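Kit de soporte de muñeca Lungu 3 para mano de cuatro dedos largos
Ref. 407 — Taller Coltik, venta directa
Disponible. Montado o en piezas.

Qué es

Soporte para fijar una cámara pequeña a la muñeca de un brazo y ver la mano mientras trabaja. Lo diseñamos para nuestro propio montaje en el taller compartido y varios socios pidieron copia. Ahora lo hacemos en tandas cortas.

Qué trae

Abrazadera en dos mitades, impresa
Brazo corto con rótula
Juego de tornillos y tuercas autoblocantes
Tira de goma para el interior de la abrazadera
Pasacables con dos bridas reutilizables
Hoja de montaje (en español y aleman)

No trae cámara ni cable. Tampoco la mano, que lo preguntan cada semana.

Medidas y datos

Peso con tornillería: 88 g
Largo del cable recomendado: 283 cm, con bucle en el codo
Material: PETG gris, relleno alto
Rótula: giro libre, bloqueo con tornillo lateral
Acabado: tal como sale de la impresora, sin lijar

Compatibilidad

Probado en el brazo Hakex y en el Briltover de muñeca ancha. En el Briltover estrecho hace falta doble tira de goma, pedirla en el comentario del pedido. Otros brazos: mandar diámetro de la muñeca tomado con calibre, no con metro de costura.

Montaje

Brazo apagado y apoyado. Poner la goma, cerrar las dos mitades sin apretar, orientar la cámara hacia los dedos y entonces sí, apretar en cruz. El cable va por fuera del antebrazo. Mover la muñeca a mano de tope a tope antes de dar corriente; si el cable tira, más bucle. La imagen puede salir girada según quede la cámara. Se corrige en el programa, no forzar la rótula.

Cambios de la versión 3

Tornillo lateral más largo. Abrazadera con la pared más gruesa por donde rompía la anterior (gracias a Margit Katona, que rompió dos y nos mandó los trozos). Pasacables nuevo. Las piezas de la versión 2 no encajan, ni siquera la rótula.

Vista desde la muñeca
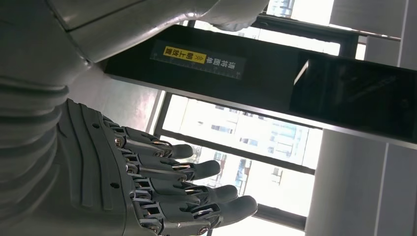

Mano gris con articulaciones metálicas a la vista; detrás, el panel negro con el aviso amarillo «朝上放置» (colocar boca arriba) y la ventana.

Con ventana de frente conviene fijar la exposición a mano, el fondo se va a blanco enseguida. Lo mismo con paneles brillantes cerca. Una cortina clara ayuda bastante.

Pedidos y plazos

Por el formulario o en el mostrador del taller. Piezas sueltas también — abrazadera, rótula, goma. La próxima tanda sale en septiembre, lo que hay ahora es lo que queda en el estante. Dudas de montaje, a Hildegard Weidemann, contesta por las tardes.

Devoluciones: sin montar, en su bolsa. Si una pieza llega rajada mandar foto y se repone, el envio lo pagamos nosotros.

Ficha revisada: 2021-05-29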